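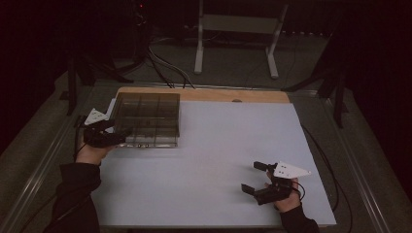

Organizer tray on a white board

Info > Services > Household Registration > Questions and answers

Frequently asked questions about residence certificates in Ustley

These questions arrive most often at the registration office in Ustley. The answers are for residents of Ustley and of Numberg, which shares our office. If you live in Cesilen, please write to your own district office, because their forms are different from ours.

What is a residence certificate?
It is a one-page paper which confirms that you are registered at a certain address. Schools, banks and employers often ask for it. It does not prove that you own the home, and it is not an identity document.

Who can apply?
Any person who is 16 or older and is registered in Ustley or Numberg. For a younger child, one parent or legal guardian must apply. The second parent does not have to sign.

What do I have to bring?
Please bring your identity card or passport, the filled form R and one paper that shows your address. This can be a rental contract, an electricity bill or a letter from the tax office. We accept bills from the last three months only. A printed bill from the internet is fine, but we cannot accept a photo of it on your phone.

I rent a room and my name is not on any bill. What can I do?
In this case the main tenant or the owner fills part B of form R and signs it. We also need a copy of this person's identity card. The person does not need to come to the office with you.

How many certificates can I order at once?
You can order 2 on the same form. If you need more, fill a second form and write "additional copies" at the top.

How long does it take?
Most certificates are ready in five working days. In August and September it can take up to ten, when many families need the paper for school enrollment. Last year we received 1,154 applications in September and only 922 of them were complete at the first visit. The others had to wait until the missing papers came.

Why was my form returned to me?
The usual reason is a missing signature on page two. Other common reasons are an old bill, or an apartment number that is written on the form but not in the rental contract. We send a short letter which says what is missing. You do not start again from the beginning – bring the missing paper together with the letter, and your application keeps its number.

Can my school or employer apply for me?
Yes, but only with your written permission. Schools which send forms for a whole class should use the group list and deliver everything in May. A group list can have up to 400 names. Please check each form before you send it, because one incomplete form does not stop the list, but that student will receive the certificate later than the others.

Where can I leave my form?
At the counter on the ground floor of the Ikeda Building, or in the gray mailbox next to the side entrance. The mailbox is emptied every working day at 8 in the morning. Please do not put original documents in it, only copies.

Can somebody else pick up the certificate?
Yes. This person must show their own identity card and a note signed by you. The note can be written by hand. It must contain your full name, your date of birth and the application number.

My name is spelled wrong on the certificate. Do I have to pay again?
No, if the mistake was made by us. Bring the certificate back within 30 days and we will print a new one. If the name was wrong already on your form, you need to make a new application and the normal fee applies.

How long is the certificate valid?
The certificate itself has no end date. However, many banks want one that is not older than six months, so it is better to ask them before you apply.

I moved from Numberg to Ustley. Is my old certificate still good?
No. First report your new address, and after this you can order a new certificate. Both can be done in the same visit.

Shared 2 times | 0 comments

Contact | Copyright Ustley Registration Office | Back to top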